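Looking After Clothes and the Space They Live In
Handout for week 3: sorting and folding sports kit

Welcome back, everyone. Last time we did shirts with buttons and I promised you something easier, so this week it's football kit, PE kit and anything else stretchy that comes home in a ball. Anil Shetty has kindly lent me his old notes from the Hviid evening course and I've pinched a fair bit from them, mostly the parts about collars, so if you took that course some of this will sound familiar. Sorry!

Bring a few things of your own to practise on. Old is fine, stained is fine, clean please. If you haven't got any sports kit, a cotton T-shirt and a pair of pyjama bottoms will teach your hands the same moves.

Where to fold

Most of us fold on the bed, and most of us have a bad back by the end of it. I much prefer something firm with a bit of give that I can get right up close to. A big padded seat is lovely for this, or a table with a folded blanket on top. The weave of the cover grips the cloth a little, so a sleeve stays where you've put it while you go off to find the other one. A shiny table is a pain with slippery shorts, which slide about and undo your nice straight edge the moment you let go.

Start with everything in its heap and resist the urge to dive in. Spread the heap out until you can tell what each piece is. Red kit is the worst for this (ask anybody in Skallov with children in the under-elevens) as it all melts into one lump, and you have to go by the trims. 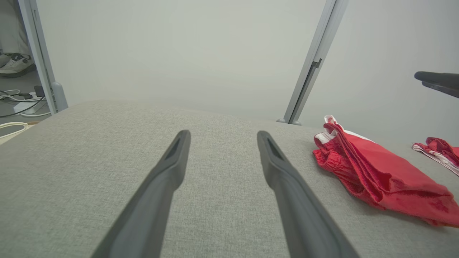 Fig. 1. Crumpled red kit on a grey padded surface. Look for the ribbed waistband first.

A waistband is your best friend when you're sorting. It's thicker than the rest, it's ribbed, and your fingers find it even when your eyes can't. Pick up by the waistband, one hand at each side, give a gentle shake and let the legs drop. If there's a lining it will probably have twisted, so put a hand up each leg and pull it straight before you do anything else. I used to skip this and then wonder why my shorts came out of the drawer looking lumpy.

For shorts, then:

Lay them flat, front side up, waistband away from you.
Smooth from the waistband down to the hems with the flat of your hand.
Fold one leg over the other so the side seams meet.
Tuck the pointy bit at the crotch in, so you've got a straight side.
Fold the waistband down to the hems, once for a deep drawer, twice for a shallow one.

Glossy fabric springs open again. Put your palm on it and count to three, then move on. Please don't iron it, whatever your mother-in-law says, or at least read the care label first.

Tops with collars and cuffs

Now the harder one. A short-sleeved top in soft jersey has no stiffness at all, and when you drop it, it lands in a sort of knot with a cuff poking out one way and the hem another. People tend to grab the middle and flap. Try to find two edges you recognise and work from those.

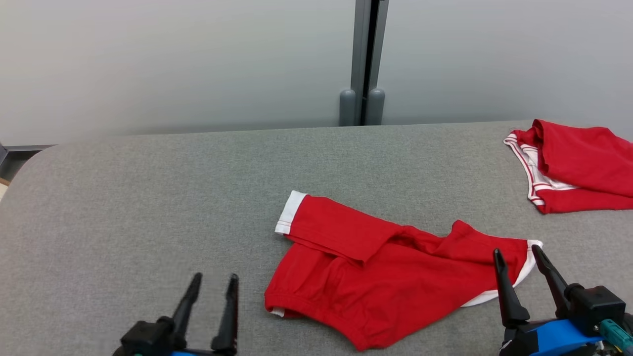

Fig. 2. Crumpled short-sleeved shirt. The white cuff with its thin red stripe shows you where a sleeve ends.

Once you've got a cuff, follow the sleeve up with your fingers to the shoulder. From the shoulder, walk along to the neck, then across to the other shoulder. Now you're holding the top by both shoulders and gravity does the rest for you. Lay it face down, neck furthest away, and stroke the body flat from the middle outwards. Trims in a second colour make this so much quicker, and I do wish plain navy tops came with them!

A word about hems. If the bottom edge is ribbed or gathered it'll want to pull the whole shirt in at the waist, and your sides won't be straight however hard you tug. Let it. Fold in from the shoulders, bring each side to the middle of the back, lay the sleeves down along the body, and the hem can be as narrow as it likes. Then bring the bottom up to meet the collar in two folds and turn the lot over.

Collars go at the top of the finished parcel, facing you. That's from Anil's notes and I've come round to it. When you open the drawer you can tell which top is which without rummaging.

Sets or piles?

We had quite an argument over this in the spring group. Half of you keep tops with tops and shorts with shorts. The other half make up sets, shorts folded inside the shirt, ready to grab on a match morning. I'm a sets person for kit and a piles person for everything else. With sets, put the shorts in before the last fold of the shirt, or the bundle gets too fat to close.

Before you put anything away, have a look round where you've been working. Socks and small things drop off the edge of a seat and end up down the side or on the floor, and grey carpet hides far more than you'd think. I also like a plain pale wall or cupboard front by the folding spot, with as little on it as possible. Wipe it down now and then and the whole corner feels calmer.

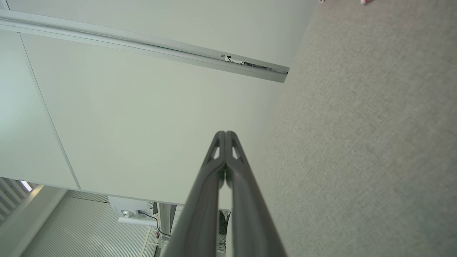
Fig. 3. Grey carpet, smooth off-white panels, and a bundle of thin black cables tucked into a metal channel.

Any cables near you want keeping off the floor too, especially if you carry laundry in a stack up to your chin like I do. Clip them, tie them, poke them into a groove, whatever you've got.

To do at home

Fold the same top on three different evenings and see if you can get it to come out the same size each time. Try one go with your eyes shut, finding the cuff, shoulder and neck by feel. It's good fun and a bit humbling.

Have a think about your winter things as well, as we'll be doing jumpers and thick coats in December, and I'll need to know who's bringing what. The sign-up sheet is on the board by the Zillunberg room door.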